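Open Day at the Plamholm Fittings Works

I have wanted to get inside the Plamholm building ever since we moved out this way, mostly because you pass it on the road to the lake and all you ever see from the car is a long brick wall and a very small sign. So when a card came in the mail saying they were opening the doors for a day, with coffee, I had it on the refrigerator within the minute. My husband said he would rather clean the gutters, and he did, bless him, so I took my cousin Apaza along instead (it's her married name, but everybody in the family has called her that for so long that her own mother does it).

We got there on 11/22/25 a little before the doors opened and there was already a line, which surprised us both. You wouldn't think so many people would come out in the cold for towel bars and drawer pulls! But the parking was easy and a very nice young man in a knit cap was handing out maps, and by the time we had worked out which way up the map went we were inside and warming our hands.

The visit starts in what they call the long room, where the finishing used to be done by hand. Emiliano Becerra took our group around. He has been there since he was nineteen and he talks about metal the way my grandfather talked about tomatoes. He let us pass around pieces in every stage, from raw castings with the rough seam still on them to the polished ones, and Apaza held on to a little robe hook so long that I thought we'd have to buy it. I had no idea how much of the work is plain rubbing. He told us the company started with 500 dollars and a borrowed lathe, and that the first catalog listed 81 pieces, most of them for boats.

From there you go up a short ramp (they have a railing, and there's a bench halfway, which I appreciated) to the area where bathroom fixtures are put up on wood so you can see how they look once they are mounted. This was my favorite part of the whole day. I've been trying to choose something for our downstairs bath for longer than I care to admit, and a fixture lying in a plastic bag at the store tells you nothing at all. Up against wood, the dark bronze looks like a different thing altogether.
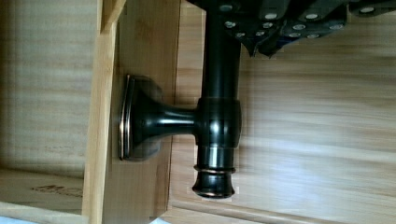
I'd always thought of oil-rubbed bronze as plain brown, and in the store it can look almost flat. Up close it's very nearly black, with a shine to it, and then a bit of copper shows at the edges and warms the whole thing up. I asked Emiliano whether that coppery color would spread as the years went by, and he said a little, wherever hands go most, and that people who want it to stay exactly the same should buy chrome. I liked him for that. He also said to wipe it with a soft damp cloth and leave the sprays under the sink, so there is one less thing on my shopping list.

Apaza liked the way the arm flares out where it meets the wood, a bit like the end of a trumpet, and she's right that it makes the piece look more settled than the skinny modern ones. She has the Woten line in her own bathroom and now she isn't speaking to it.

After that there was the packing hall, which was quicker, and then the coffee. I should say a word about the coffee because it was good, and it came with almond cake from Gromel, the bakery across the road. I had 2 slices and I would have had another if the line hadn't gotten so long. There was a guest book by the urn and the woman looking after it told me they had 1,921 visitors at the last open day, in June, when the weather was kinder.

The shop at the end is small and gets crowded, so go there first if you have your heart set on something. Seconds are in the bins along the back wall and you do need to dig. I came home with a towel ring with a scratch I still can't find, and Apaza went back for her robe hook after all. Wear flat shoes, since the old floor is uneven near the loading door, and bring a sweater for the packing hall. The downstairs bath is going to be bronze, and the gutters look very nice too.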